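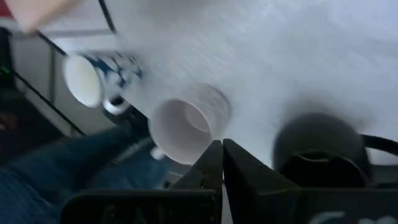
Three cups on a pale tabletop.

FOR IMMEDIATE RELEASE

Okstead home learners to test whether Moon lessons stick

Home education group Brasteren will spend July checking a claim it has heard many times and seen little proof of: that children who keep a Moon diary understand the phases better than children who read a chapter and fill in a worksheet.

The trial will involve 27 families in and around Okstead. Half of the course comes from the Flarncombe lesson plans, which the group has used for years and which ask children to go outside, draw the Moon and write down the time. The other half uses the Cozma reader, with a set of words to learn and a short quiz.

Brasteren is not promising a breakthrough. An informal survey of its members last year drew 426 replies, and most parents said their children "loved" learning about space. The group points out that loving a lesson and remembering it are different things. Few of those who replied had gone back to check what their child could still explain a month later.

"We have all seen a child give the right answer and then tell you that the Earth's shadow makes the crescent," the group said in a statement. "We would like to know how common that is before anyone buys another pack."

Every child will be asked the same questions at the start, at the end of the month, and again in the autumn. They will also be asked to explain a half Moon using a lamp and a ball, with no book open. Parents are asked not to coach - a request the group admits it has no means of enforcing.

Many of the families teach science alongside Bible study, and the Flarncombe plans include a short reading from Genesis 1 for each week. Those readings will stay in for families who want them. They will not be marked.

The trial has a budget of £700, most of it for printing. Brasteren says that a group this small cannot settle the matter, and that cloudy evenings may spoil part of it. Results will be published whichever way they fall, including the number of diaries abandoned.

Places are full, but 2 families are on a waiting list and others may ask to be added.

ENDS

Notes to editors
Brasteren is a parent-run group for home educators. It receives no money from the publishers of either course. Copies of the questions are available on request after the trial closes.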